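Cloth napkins or paper for a village lunch?

keishah
Doing lunch for the Drorstead reunion in June and I've got 300 paper napkins in the cupboard, but I keep eyeing up pink cloth ones. Worth the washing?

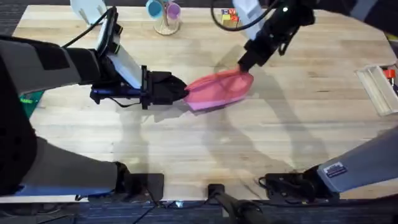
Replies (3)

fitzsimmons_fan
Cloth every time! Paper blows all over the field and you spend the evening picking it out of hedges.

loretta_g
Disagree, sorry. We did cloth at Setstead and I was ironing for days (never again). Use the paper you've got and weigh it down with the forks.

keishah
Hmm, I wasn't going to iron them... is that awful?

fitzsimmons_fan
Not awful at all, I never do. Fold them while they're warm off the line.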